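About Girnwood

Home / What We Do / About / Reading Room / Contact

Can a machine wipe a table?

We get asked this more than anything else, usually by someone holding a coffee, and the short answer is: sort of, on a good day, if it's the table it knows. The long answer is what we do for a living.

Girnwood is a small company that studies chores. We look at the jobs people do with their hands in homes, cafés, stockrooms and on shop floors, and we tell our clients which of those jobs a machine can take on today, which it might manage in a few years, and which they should stop asking about. Some of our clients build robots. Others are thinking of buying one and would like to hear from somebody who isn't selling it. We try to be equally annoying to both.

How we started

Ülle Org founded Girnwood after a long stretch managing cleaning crews for hotels. Every spring a different salesman came to her office to explain that her people would be replaced by May. He never said which May. After the third of these visits she asked if she could see the machine do a bathroom, and was shown a video of it crossing a lobby.

She began keeping a list of everything her crews did in a shift, broken down into the smallest pieces she could be bothered to write. Lift the bottle. Check there's anything in it. Turn the nozzle the right way. Pick the cloth up by whatever part of it is sticking out. Notice that the stain is a shadow and leave it alone. When the list reached 721 entries she quit the hotel job and printed it out, and that list, much scribbled on, is still what we work from. We call it the Long List, because naming things was not on it.

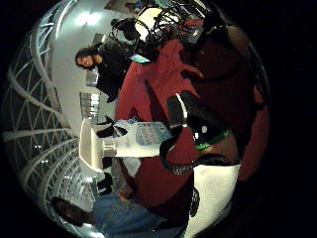 The first paying customer was Charvát, a maker of warehouse carts who wanted to know if a cart could also sweep. It could not. They paid the invoice anyway and came back the next year with a better question, and they are still with us.

What we look at

People assume the hard part of housework is the heavy part. Lifting is fine. Machines have been lifting things for ages and they never complain about their backs. The trouble begins with anything soft, see-through or slightly different from yesterday, and a kitchen is made almost entirely of those.

Take a cloth. You have never once thought about how to pick up a cloth. You pinch some of it, the rest comes along, and by the time it's in the air you've already shifted your grip. It has no front or back and it never lands the same way twice. Put one in a heap in front of a robot arm that can place a bolt to a hair's width and the arm will behave like a man looking for his glasses.

Spray bottles are nearly as bad. The body is see-through, so cameras have opinions about where it stops. The trigger wants one finger to pull while the others hold on, and the whole thing gets lighter as you use it. Then the spray has to land on the table.

So we spend a good deal of time with human hands. A person wears sensors on the hand and does the job while the equipment keeps track of where the hand goes and what the fingers get up to. It's slower than doing it bare-handed and you feel a bit of a fool for the first hour. After that you forget, and that's when the useful material starts, since people who know they're being measured wipe a table like royalty.

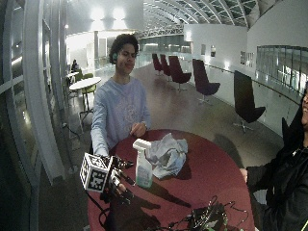
Photo: Girnwood

We work in ordinary shared buildings as much as we can, with other people going about their day. A lab is tidy and quiet and has one kind of light. Your house has a lamp from your aunt. We want shiny floors, odd reflections, chairs in the way and a colored tabletop that makes every shadow look like a spill, because those are what a machine will meet on its first morning at work.

Where things stand

We publish a plain summary for visitors who don't want to read a report. It changes when the facts do, so slower than the headlines.

Vacuuming a flat floor: yes, and has been for years. Move the socks first.

Carrying a bin from A to B: yes, if A and B stay put.

Stacking boxes of one size: yes. Boxes of several sizes, mostly. Boxes somebody has sat on, no.

Wiping a clear table: getting there. Wiping around things: ask again. Lifting the things, wiping underneath and putting them back where they were: we have seen it done, slowly, by a machine with three engineers standing next to it.

Folding laundry: towels, with patience. Fitted sheets are beyond most of our staff as well.

Cleaning a bathroom: Ülle is still waiting for that demonstration.

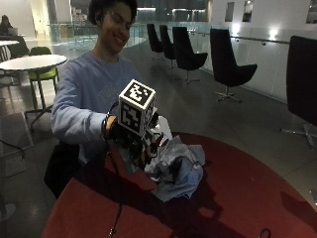

Hand on the cloth. The marker cube on top rides along with the glove.

How a project goes

A client comes to us with a chore. We ask them to do it themselves while we watch, and this alone has ended a few projects, with no hard feelings. It's surprising how many people want to automate a job they have never tried.

If they're still keen, we break the job down against the Long List and mark each piece. Then we find people who are good at it and have them repeat it, up to 500 times between them for a stubborn one, with the starting position changed as we go: bottle to the left, cloth behind it, cloth nowhere near it. The client gets the recordings, a report in normal words, and a frank meeting. We bring pastries to the frank meeting.

Our longest project to date was for Gudulano, who run cafeterias and wanted tables cleared between lunch and the two o'clock crowd. We advised them to buy nothing, move the tray racks closer to the door and look at it again in 2 years. Grillora, who make kitchen equipment, got a more cheerful answer about scraping flat griddles, a job that turns out the same way each time and that no human being has ever asked to keep.

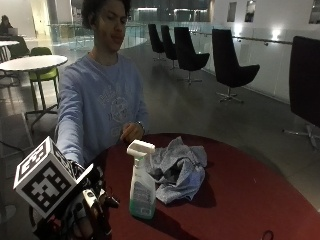 Bottle, cloth and one instrumented hand at the round table.

What we believe, since this kind of page has to have it

We think machines will do more chores than they do now, and we'd like that. Nobody here is sentimental about mopping. We also think the people who do this work have been badly underrated, and the quickest cure is to try to teach it to something that has never had hands. Our crews are paid for their time at a skilled rate, and they see the results before the client does. They usually have corrections.

We don't build robots and we don't take a cut when somebody buys one. We don't make predictions with a year in them. If a report of ours says a machine can do a job, one of us has stood there and watched it happen, start to finish, with no lobby involved.

Work with us

We're always glad to hear from people with a chore they suspect is harder than it looks. We also hire demonstrators by the project. No technical background needed, but you should be willing to wipe the same table for an afternoon and tell us when you're bored, as we write that down too.

Write to us through the contact page. The office answers before noon. After noon we're usually out watching someone clean.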